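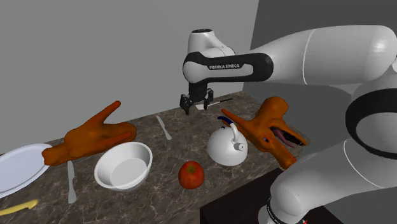 Counter view, arm over the knife.

Notebooks > Nutrition bench > Snack sugar series

2023-06-12

Print this page | E-mail this page

Reran the reducing-sugar assay on the Fleltby fruit bars. Last week's numbers drifted between morning and afternoon and I wanted the same operator on both halves. Ximena weighed, I read.

Homogenized two bars per lot, extracted in water at 60 °C, filtered, diluted to volume. Standards made fresh. The old glucose stock from November is discarded and the bottle is off the shelf.

Standard curve is linear up to the top point. Blank was clean. Lot A duplicates agree. Lot B duplicates do not – the second filtrate was cloudy and I should have spun it before reading. Repeat B only.

Sucrose does not show in this assay until it is inverted, so the figures on the Pranside summary sheet understate total sugar for anything sweetened with cane syrup. Tshepo Van Wyk has the sheet and will add a line saying so. Hydrolysis step for the next run: dilute acid, water bath at 70 °C, neutralize before adding reagent. Check pH on every tube this time.

Diet diaries: the Nava families' forms are entered through ID 1570. Several parents wrote "juice" with no amount. Left blank, coded as missing. I do not want to guess a serving size for a child and then correlate it with a behavior score. The behavior scores stay with Ximena Huerta until intake coding is closed.

Kukov bath reads low against the glass thermometer. Offset written on the tape on the lid.

To do: repeat lot B, order filters, ask Tshepo whether the teacher ratings use the short form or the long one.

Nutrition bench notebook – internal use | Contact the bench | Back to top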